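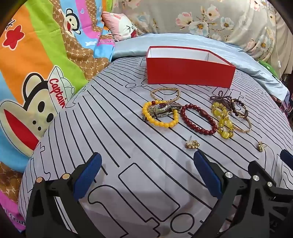
Sorting Small Deformable Objects with a Hand-Held Gripper: Project Report

Submitted 2020-04-22
Krum Kadrić, Nikola Bošković, Arben Petkov
Project supervisor: Marin Radulović

1. Purpose

The Plovitz project asks whether a policy trained only on demonstrations from a hand-held gripper can place jewelry into an open container. Earlier groups in the course used blocks and cups. Those objects keep their shape when lifted. A beaded bracelet does not, and its outline after release depends on where it was gripped.

2. Task definition

The operator picks up one item at a time from a bed and releases it inside a red box with a white interior. The item set includes beaded bracelets, a wristwatch with a metal link band, a thin gold bangle and a pair of flower-shaped stud earrings. The box has no lid. An episode ends when the operator withdraws the gripper from the last item attempted. Items may overlap in the box.

We chose a bed over a lab bench for two reasons. A soft surface lets the finger pads press slightly below the item before closing, and printed bedding gives the vision model a harder background. Thin dark lines on a sheet are easily confused with a chain or the edge of a bracelet.

3. Data collection

We recorded 700 episodes in February. Krum Kadrić and Arben Petkov operated the gripper; Nikola Bošković reset the items between episodes and kept the log. After segmentation the set contained 2,425 individual grasp attempts, including failures. Failed grasps were kept and labeled.

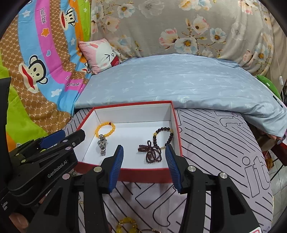 Figure 2. Gripper over the box, with a watch and beaded items inside.

Two recording rules were added after the first session. The fingers must open fully before each approach, and the operator must not push the box with the gripper. Episodes that broke either rule were removed from training but kept in the archive.

4. Results

On held-out episodes the model predicted the correct grasp point in 70 percent of attempts. Beaded bracelets with large beads gave the best results. Tangled items were the main source of error — the model tended to select a point where two strands crossed, and both were then lifted together.

The earrings were poor throughout. Grasp point error was often larger than the earring itself. Orientation of the post was not labeled, and we think it should have been.

5. Limitations

All episodes use one box and one set of bedding. Release height was not controlled. Živko Bošković, who reviewed the draft, noted that the two operators differ in closing speed and that the held-out set is not balanced between them. We agree, and the split will be redone before the code is handed over.

6. Remaining work

Relabel the earring episodes with post orientation. Repeat the tangled-item trials with a fixed starting layout. Compare wrist-view input alone against wrist view plus a fixed overhead view.

Filed under: Student Projects / Manipulation / Course Reports
2 comments | 70 shares

Related reports
Plovitz: Notes on Gripper Calibration
Slaoui: Cable Routing on a Pegboard
Pisville Line-Following Challenge, Team Report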